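Perkstead Tabletop Code

The Perkstead Tabletop Code is a set of working rules for people who record household tasks with hand-held grippers. It covers the table, the grippers, the cables and the person at the desk. The first version was written by Rowena Cabrera and Bienvenido Sison and came out in September. It is used at Perkstead and, in a shorter form, at Lallham.

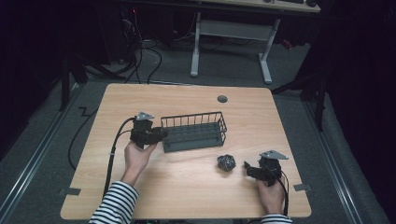
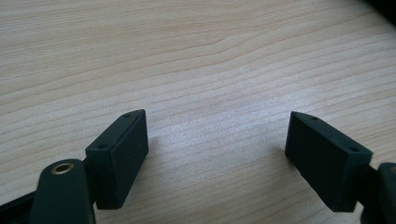 Two hand-held grippers at a wooden table with a wire basket, and the finger pads of a gripper over bare wood.

Table and objects

The code asks for a plain tabletop with nothing on it except what the task needs. The operator sits at the near edge and stays seated while recording. Objects are put back in a new position before each take, and a container may be turned but not swapped. Loose material that could shed onto the pads is allowed only if the table is wiped afterward.

Grippers

One operator works 2 grippers, one in each hand. Pads are checked for dust and for loose screws at the start of a session and again after 40 takes. A worn pad is replaced together with its partner on the same gripper. Pads of different ages are not mixed. Closing the fingers hard on the tabletop counts as a fault, and the take is marked.

Cables

Cables must have enough slack for the operator to reach the far edge of the table. They may not cross the area where objects are placed. The Lallham form adds that floor cables be kept clear of the chair.

Sessions and records

A session lasts no longer than 60 minutes, followed by a break. Failed takes are kept and labeled. Mylene Aquino, who revised this section, removed an earlier rule that let operators delete them. The Hailu set, with 2650 takes, was the first recorded fully under the revised text.

Criticism

Ariel Layug has argued that the rule on plain tabletops makes recordings too much alike. A proposed change would permit patterned covers for part of each session. It has not been adopted.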